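Dumix is looking for two cell attendants for the returns hall at our Faden site. Start in August, or sooner if you're free.

The returns hall is where parcels that couldn't be delivered, or that customers have sent back, are opened, checked and put back into stock or set aside. Until last year all of it was done by hand at long benches. We now have one robot arm working beside a small conveyor, and a second cell is being prepared. The people who used to lift and place items all shift have mostly moved to checking, and we need two more people to look after the cells themselves.

## What the job is

An attendant is responsible for one cell during the shift. You would:

- start the cell at the beginning of the shift and go through the check sheet
- keep the belt and the work surface clear and clean
- step in when the arm stops, find out why, and restart it or call maintenance
- replace the blue floor tape when it lifts or gets dirty
- look over cables and plugs for wear
- write down each stop in the log, with the time and what you did 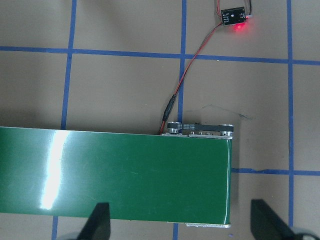 Most stops are short. An item has landed at an odd angle, or a bag has folded over on itself, and it has to be straightened or taken away. Some stops take longer and are not yours to solve. Electrical faults go to maintenance, and you are not expected to open a drive unit or rewire anything. We would like you to be able to tell them plainly what you saw.

You would also take part in trials. When Bidimska, the firm that sets up our cells, wants to try a new grip or a different belt speed, the attendant runs the trial with them and says whether it would hold up on a normal shift. Expect one or two of these a month. They are done in working hours.

## What has changed for the people here

Applicants usually ask about this, so we'll set it out.

No one in the returns hall has lost their job over the first cell. Four people changed roles, and two of those have since asked to go back to the benches, which we agreed to. Bench work will go on for fragile items, clothing and anything without a readable code.

The first cell handles up to 2000 items on a full day. There is less lifting and less walking. There is also more standing in one place, more noise near the arm, and less talk than at the benches. Some of the team miss that. Attendants swap with a checker every two hours so that no one is at the cell for a whole shift.

The log is used to improve the cell. It is not used to rate attendants, and stops are not counted against you. This is written into the site agreement, and you can ask to read it at interview. 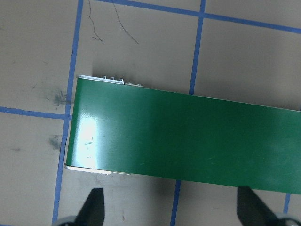
## What we ask for

You don't need a technical qualification. About half of what you'll do is noticing things: a strip of tape coming up, a scuff that wasn't there yesterday, a sound that is different. If you have worked in a warehouse, a laundry, a bakery, a print shop or on any kind of line, you will know what we mean.

You do need to be able to write a short, clear note in English and to follow the lock-off procedure every time. You'll be on your feet for a good part of the day, but a stool is provided and we can adjust the post for people who need it. Tell us what would help.

## Training, hours and pay

Training is 20 working days on full pay, the first half alongside Marlina Tarigan, who has run the first cell from the start. You will not be left alone with a cell until both you and she are content.

Shifts are 6 am to 2 pm or 2 pm to 10 pm, changing every fortnight. Basic pay is £389 for a three-day week, with an allowance for late shifts. Overtime is optional. The Kwok bus stops at the gate for both shift changes.

## How to apply

Write to Puspita Ginting in the site office, quoting post 261. A page is enough. Tell us what work you have done and which shift would suit you better. If you'd like to see the hall before you decide, say so in your letter and she will arrange a visit — you can stand by the cell for an hour and talk to the people on it without a manager present.

Staff at our other sites may apply on the same terms and will keep their length of service.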